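Mollico Gearbox Notes

Mollico is a table of gearbox and clutch details for older road cars, put together by people who like knowing what sits between the engine and the wheels. Version 2 is out, and it's a big one! There are now 1,909 rows, one for each combination of model, trim, and transmission, and the old free-text ratio column has finally been split into proper fields.

Last updated November 22, 2021

What's in the files

gearboxes.csv has the main table. Each row gives the model, trim, first and last model year, number of forward gears, every gear ratio, the final drive, and the type of clutch or torque converter.

sources.csv says where each row came from: owner's manual, workshop manual, or sales brochure. If two sources disagree we keep both, and the conflict column is set to yes. (Brochures lose a lot of these arguments, but they're great for trim names.)

Ratios are written as decimals with three places. Reverse is stored as a positive number. An empty cell means we haven't found the value yet, so please don't read it as zero.

Getting started

1. Download the Bradidmont bundle, which has both files plus the lookup tables.
2. Load gearboxes.csv with any spreadsheet or script that reads UTF-8.
3. Join to sources.csv on row_id.
4. Want road speed at a given engine speed? Run the Rajan script with your tire size. It prints one line per gear, and it's a lovely way to lose an evening.

Known gaps

Dual-range boxes are only half done. Low range ratios are there for 9 models and missing for the rest. Mid-year changes are also patchy, mostly where a final drive was swapped without a new trim name.

The Prukholm import from March used commas as decimal marks. We've fixed all the ones we know about, but if you see a first gear of 3454, that's where it came from. Send it in!
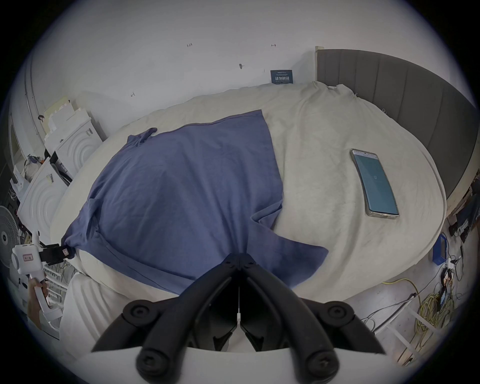

Sending fixes

Open a ticket with the row_id, the value you think is right, and the page of the manual you got it from. Scans are welcome, and so are typed notes. Please keep each ticket under 100 rows so we can check them properly.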